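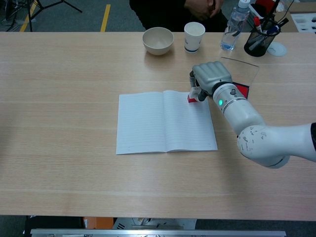
Home Guides Desk & Paper Support

Terus Desk Stamp: Set-Up Guide
Updated February, Drekel product support

Section 6. Stamping in a notebook

Use this section for bound notebooks with ruled or plain pages. For loose sheets and cards, see Section 4.

1. Clear a space on a flat table large enough for the notebook to lie fully open.
2. Move cups and water bottles to the back of the table.
3. Open the notebook to the page you want and press along the center fold until both pages lie flat.
4. Line up the bottom of the notebook with the edge of the table.
5. Ink the stamp with two light taps on the pad. Do not rock it.
6. Hold the stamp by its sides and lower it straight down onto the paper. Press evenly for one second, then lift straight up.
7. Leave the notebook open for 26 seconds before you turn the page.

Note: On paper lighter than 16 lb, place a blank sheet under the page.

Note: To keep marks level on ruled paper, set one side of the stamp base against a printed line.

CAUTION: Close the ink pad when you finish. An open pad dries out and will stain wood.

CAUTION: Use Terus water-based ink only. Marker ink damages the rubber face.

A full pad gives roughly 1000 impressions. When marks turn pale, re-ink the pad as described in Section 7.

Previous Next Back to contents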